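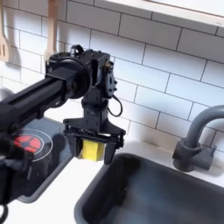 Sponge in the gripper, next to the sink.

Home-built arm droops at full reach, fine close in

Posted in Robotics and automation, workshop builds

Plorkance_bench

I have been putting together a pair of servo arms at the Grastbridge shared workshop, to my own design, with bought servos and a Brullitz controller board. They work over a play kitchen, which gives me a hob, a sink and a counter at sensible heights without building a test rig.

The trouble is height. Close to the base the gripper goes where I send it. As the arm stretches out it ends up low. I can correct for it by hand at one spot, but then it is wrong at the next one. Small flat things like the sponge I can live with. Anything with a rim is a problem, as the fingers have to come down inside it and not on the edge.

What I have tried so far:

Tightened every bolt I can reach on the shoulder and elbow.
Re-zeroed all the joints against a printed jig.
Slowed the moves down to half speed. No change in where it stops.
Raised the proportional gain on the shoulder servo. It sags less but buzzes, and the case gets hot after a few minutes.

The shoulder is told to go to 537 and reads back a few counts short when the arm is stretched out. Folded in, it reads back 537. Is this play in the gears, or is the servo simply too weak? I would like to keep the servos if I can. I bought them in July and they were not cheap.
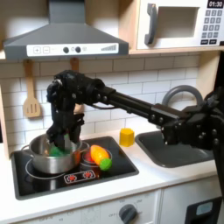
Sag also depends on what the gripper is carrying, and I have no way of measuring that load at the moment. I use the same few toy foods for every run so the weights stay the same. Reaching down into the pot for the green vegetable is the move I care about most. The fingers need to be well below the rim before they close, so a height error there matters more than it does on the open counter. I have put the pot at the back of the hob on purpose, to make the reach awkward.

Replies

rustytapwrench

Your servo is too small. Buy a bigger one.

halfstepdown

I don't think you need to replace anything yet. Your own numbers give most of the answer. If the readback is short of 537 when stretched and correct when folded, the servo knows it is not there and is not pushing hard enough to close the gap. That is normal for a position servo running on proportional gain only. It needs some error before it makes any torque, and a longer reach needs more torque.

Gear play is a separate thing and won't show in the readback if the sensor is on the output shaft. You can test for it. Power the arm, hold the upper link still and lift the wrist lightly with one finger. If it moves freely and then stops hard, that free movement is play.

For the droop I would work in this order.

First, check the supply voltage at the shoulder servo with the arm stretched out, not at the power supply. Long thin cable daisy-chained through every joint will lose more than you expect. Mine was fine at the plug and poor at the last joint. Thicker wire straight to the shoulder cost me very little.

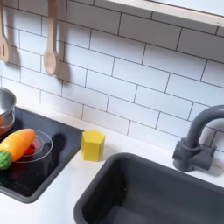 Second, add a spring. A plain extension spring from a post on the base to a point on the upper link will carry a good part of the weight. I used one from the Rieger assortment box and started with the anchor point 60 mm out from the shoulder pivot. You want the arm to nearly float at mid reach with the power off. If it rises by itself the spring is too strong, so move the anchor in.

Third, put the gain back to where it was quiet and add a small gravity term in software. Work out the shoulder angle and elbow angle, calculate the turning force from the link weights, and add an offset to the commanded position to match. Weigh the links on kitchen scales. You only need to be close.

Keep the buzzing in mind as well. A servo that hunts and gets hot will wear out early.

Plorkance_bench

Thanks, this is useful. I measured at the shoulder and I am losing more voltage than I thought, so that gets done first. With the finger test there is a little play at the elbow and hardly any at the shoulder.

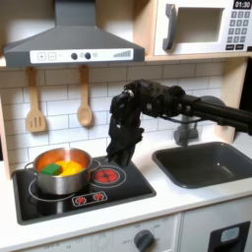

Does the gravity offset need to change when the gripper is holding something?

It should, if the object is heavy compared with the gripper. Under 200 g on an arm of that sort I would leave it out to begin with and see what error is left. If you do want it, keep two sets of values, one for fingers open and one for fingers closed on a load, and switch between them after the grip has settled.

oldlathe_newtricks

Agree with most of the above, but check the base before any of it. My arm drooped and I blamed the servo, and it was the board it was screwed to. Put a straight edge across the base plate and stretch the arm out. If the plate lifts at the back you will never get it right in software. I fixed mine with a thicker plate and four more screws.

Also, printed links creep. I left one stretched out under load for 72 hours and it had taken a bend that was still there when I took it off. Park the arm folded when you are not using it.

rustytapwrench

Still think a bigger servo would be quicker.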